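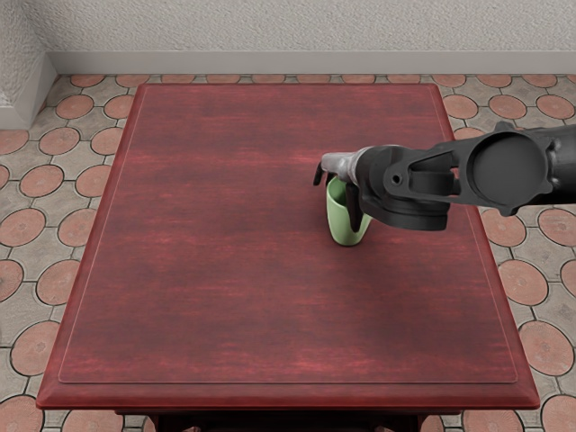 Vol. 8, page 914

Frozen Accounts, Open Doors

What happens to a company after its owner lands on a sanctions list

The notice that put Irkutier on a sanctions list ran to a page and a half. It named the holding company, gave its registration number and cited corruption in the award of road contracts. It did not mention Plimesik, the bakery chain Irkutier owned, or the 300 people who worked there.

By four that afternoon Plimesik's bank had stopped its outgoing payments. Flour suppliers called to ask if their invoices would clear. The payroll office was told to wait for guidance, and guidance took until May.

Sanctions against individuals and firms accused of corruption are written to be narrow. A government freezes the property of the person or company named and bars its own citizens from doing business with them. Under the rule most widely used, any company owned half or more by a listed party is treated as listed too, even if its name appears nowhere. Irkutier held 62 percent of the bakeries, so the bank had little to decide.

The harder questions come later. A court in the company's home country is not bound by a foreign listing. Prosecutors there may ask for the evidence behind it, and often they get a summary they can't use at trial. Some of the material is classified. Some comes from press reports and from witnesses who spoke on condition that they never be called. An official can be barred from half the world's banks and face no charge at home for years.

That gap has produced a small industry. Vaneneo, a compliance firm that screens customers for regional banks, keeps a file of 3,901 companies linked by ownership to listed parties. Its analysts read share registers, court filings and land records. They look for shares that changed hands shortly before or after a listing, and for buyers who had no money the year before.

One transfer in the file concerns Khổng, a trading house that bought a cement terminal from Irkutier two days after the notice. The price was well below the terminal's book value. Khổng says the deal had been agreed in writing months earlier. The terminal's lenders accepted that, and its main bank did not. The business now collects payments through a smaller bank and pays higher fees for it.

Getting off a list is possible. The listed party files a petition and shows that the facts were wrong or have changed. There is no hearing in the usual sense and no fixed deadline. Lawyers who handle these petitions tell clients to expect a questionnaire, then a long silence, then another questionnaire.

Subsidiaries have a faster route, which is to be sold. Plimesik's managers took it. They needed a license to spend money on the sale, another to pay wages while it went on, and a buyer with no ties to the seller. The proceeds went into a blocked account, where they remain.

The bakeries reopened their supplier accounts one at a time. Two of the old flour mills would not come back, and the company now buys from across the border. Irkutier's petition is still pending. The road contracts that started the case were finished under a different contractor, and the prosecutors' inquiry into how they were awarded remains open.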